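3.2 The simulated room

We use cookies to remember your preferences and to count visits to this repository. Accept all | Manage settings

All teams on the course began from the same room, built by the second author over one long weekend and regretted by her ever since. It has a table, chairs, a floor with a wood pattern, and an arm on a fixed base. The task set was called Prasik, after a word list that was meant to be temporary. Each task names one object and one place for it to end up, and a team's controller is given nothing else apart from the camera view and the joint readings.

Of the 29 students who signed up, 22 were still with us when the simulator was first opened, and these were sorted into teams by Sixten Sjöberg, mainly on the basis of who owned a laptop that could run it. Teams were free to choose their own method. Most chose to copy demonstrations recorded by hand, having been told in the lectures that this was the easy way. Recording took up the larger part of the term.

We had expected the grasp itself to cause the trouble. The teams' logbooks suggest that a good share of it came earlier, from the view. The overhead camera was placed where it would show the whole table, and so it does until the arm moves underneath it. Figure 4 is taken from a bottle task. The target is a small dark bottle by the seat of the nearer chair, with its base hidden by the top rail of the backrest, and the arm itself takes up most of what the controller has to look at.
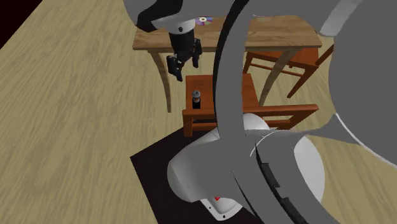

Figure 4. Overhead view during a bottle task. The gripper is open and empty; the bottle is below and to the right of it. The arm hides the middle of the table.

Team Rustad met this problem first and wrote about it at the greatest length. Their controller had learned to treat any large grey area as a sign that things were going well, as in their demonstrations the arm was usually near the target by the time it filled the view. In test runs it would swing into the camera's line of sight and stay there, apparently content. Their logbook entry for that session reads, in full, "It has found itself."

Team Bruven added a second camera at table height, which the rules allowed and which the other teams considered poor form. Team Primanell kept the single view and had their controller pause at a raised position before each reach, so that it could look at the table with the arm out of the way. The pause made every run slower. It also gave the best result on the bottle tasks: 19 completed runs, against a class target that we had set, in a hopeful mood, at 100.

We have left the camera where it was for the September intake. Signe Viklund argued for moving it, and the minutes record that she was thanked.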